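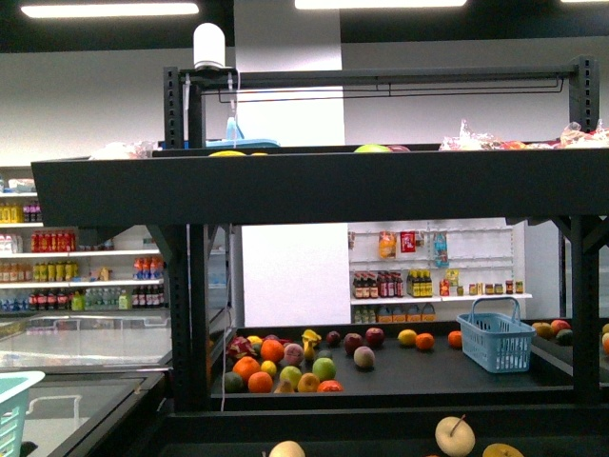 Home | Guides | Shelving | Parts | Contact

Section 6. Loading and labeling the shelves

Before you start, ignore the load chart on the box. Totomik prints one number for every rack it sells, and I doubt anyone got it by stacking onions. The Plurum label software has its own quirks, covered in step 5.

1. Check that the rack is level front to back and side to side. The feet supplied tend to creep on tile, so check again after the first full load.

2. Load the lowest shelf first. The manual from Wirovberg says order does not matter. Try pulling a half-loaded rack away from the wall and see if you agree.

3. Put round produce on trays with a raised lip. Keep it to a single layer if you can.
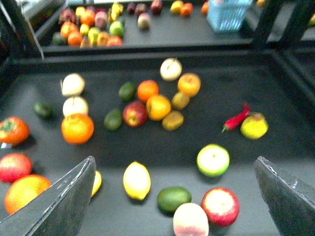
Fig. 6-2. Fruit on a dark gray tray, lemon and lime side by side.

NOTE: "Freshness mats" are sold as an add-on. We ran trays with and without them through May and could not tell the two apart. Buy them if you like the color.

4. Leave a gap of 6 inches between the top of the stock and the shelf above. Shoppers will reach in at an angle whatever the sign says.

5. Enter each item in Plurum before printing a label. The software claims to hold 1,000 items. Ours slowed to a crawl at 296, so split the list by department and save each one under its own name.

6. Print one test label and hold it against the shelf edge. Text smaller than 26 point is hard to read from the aisle, even though the Vītola template starts out well below that. Change it once and save the template.

CAUTION: Do not stand on the lower shelf to reach the top one. The brochure calls the frame "step-safe." We found no explanation of what that means.

7. Walk the aisle and compare every label with the item behind it. The "auto-match" check in Plurum only catches missing labels. It will pass a wrong one.

Related guides
Section 5. Fitting the uprights
Section 7. Cleaning and moving the rack
Replacing worn feet
Plurum: backing up your item list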